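Luswood Shared Kitchen: where we are at the end of October

Hello again from the kitchen! I know the last report was mostly about the roof, so I'm happy to say this one has hardly any roof in it. It's about pots, tables, shelves and where we've been putting them all, and I'll try to keep it shorter than last time (no promises).

Money first, so you can stop reading early if you need to. We had $565 left in the equipment line at the start of the period. We spent $307 of it on shelving from Kalotden, plus $163 on lidded storage bins, labels, dish towels and a decent drying rack. That leaves $95, and I'd like to carry it over into the next period if that's all right with you. The receipts are in the shared folder, and the Kalotden one is in two parts as they shipped the brackets separately and billed them separately too.

The shelving is up along the long wall, where the old dresser used to be. It took us two evenings instead of one – the wall is not flat, as anybody who has leaned on it could have told us – but it's solid now and I've hung off it myself to check. Heavy things live at the bottom, baking stuff at waist height, and the things we use twice a year are up top with a step stool next to them. We still need to decide what to do about the mixer. It's too heavy for the top, too tall for the bottom, and right now it sits on the windowsill looking important.

The big sort-out is what ate most of our time. Every cupboard got emptied, wiped down and gone through, and anything cracked, rusty or missing its handle went out. We had so many odd lids! I kept trying them on pans that obviously weren't theirs. What was left got washed and split between "cooking class," "community lunch" and "loan to families," and each group has its own shelf and its own color of label. The loan shelf is already getting used, and the sign-out sheet from Queiroz Street works fine for us with a couple of columns crossed off.

I did budget 45 minutes for setting up before each class, and that was too hopeful when we were still digging through cupboards. Now that things have a place, we can get the room ready in that time with a few minutes left to put the kettle on. Cleaning up afterward is still slow. People like to stand and talk with a towel in their hands (me included), and I don't really want to fix that. 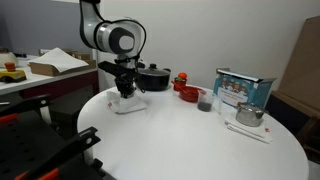 The table question came up in your notes, so let me answer it properly. We've kept the round white one and I'd like to go on keeping it, even though a rectangle would fit the room better. People can work all the way around it and talk to each other, and it's a good surface for the beginner sessions because it's so easy to see what's out. With the big black pot, the little red one and the shallow red pan all standing toward the back, you still get a clear stretch of white in the middle for chopping boards and bowls. The downside is storage, as it doesn't fold and it doesn't go through the pantry door on its side. We've tried.

Two things are running behind. The recipe cards aren't printed yet, mostly my fault, as I keep changing the soup. And the Verkport delivery of secondhand chairs has been pushed back again, so we're still borrowing stools from the room next door and carrying them back at nine at night. I've asked for a firm date and will send it on when I get it.

For the next stretch I'd like to finish the cards, get the chairs in, and put a second rail of hooks under the bottom shelf for ladles and sieves. The hooks should come out of that leftover $95. If you'd rather I held on to it, let me know before I go shopping!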